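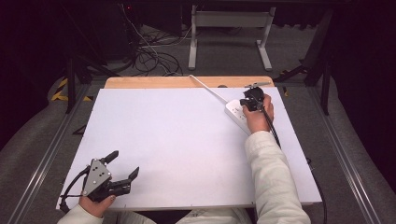

Maureen Tidswell, Huvar Desks

FOR IMMEDIATE RELEASE
11/26/24

Shared desks come to the old Lelano shoe shop in Vass

Well, we've finally got the keys! I've been pestering everyone I know about this for so long that it feels a bit odd to be writing it up properly, but from next week Huvar Desks will be open on the ground floor of the old Lelano shoe shop in Vass, right on the market square, and I'd love you to come and have a nose round.

We rent out desks by the day. You turn up with your laptop (or your knitting patterns, or your tax return, I really don't mind), you pick a spot and you get on with it. There are 52 desks on the shop floor and a quieter room at the back where the stock used to be kept, which is for people who can't bear the sound of anyone else typing. I'm one of them, so I've bagged the corner by the radiator.

I started Huvar at my own kitchen table after two years of working from home and talking to the kettle. Our first place, over the bakery in Gindent, opened with a handful of desks and a very steep staircase. It filled up faster than I'd dared hope and by October the waiting list had 75 names on it, a good half of them people driving over from Vass. So it seemed only fair to go to them for a change. And there are no stairs this time!

The one thing everybody asked for, over and over, was sockets. I had more emails about sockets than about the price. Every desk in Vass will have its own power strip, so there'll be no more crawling underneath with your bottom in the air while somebody's on a video call. The wifi is fast, the tea is free, and the coffee costs a bit because it's proper coffee.

We've kept as much of the shop as we could. The long bench where you sat to have your feet measured is by the front window, and the numbered shelves now hold members' post and lunchboxes. If you had your school shoes from Lelano and you've got a photo of the place as it was, please bring it in, as I've a whole bare wall to fill.

Prices are the same as in Gindent. A monthly pass works at both places, and the first 300 people to sign up for Vass get their first week free. Passes can be paused whenever you like, so if you're off on your holidays or the work has dried up for a bit, just tell us at the front desk and we'll sort it. There's a cheaper evening pass too, mostly for students, though anyone can have one.

We're also putting 500 half-day vouchers through the library and the job centre for people who are looking for work and need somewhere warm with a decent connection. Just hand one in at the door. You won't be asked to fill in a form.

Opening hours are 7.30am to 9pm on weekdays and 9am to 4pm on Saturdays, closed Sundays. Dogs are welcome in the front half if they're the sleepy sort. Bikes go in the yard, through the green gate.

Notes to editors

Huvar Desks has shared workspaces in Gindent and Vass. Press visits can be arranged any weekday morning by ringing the Gindent desk and asking for me. Please use the side door in Vass until the new sign is up.

Ends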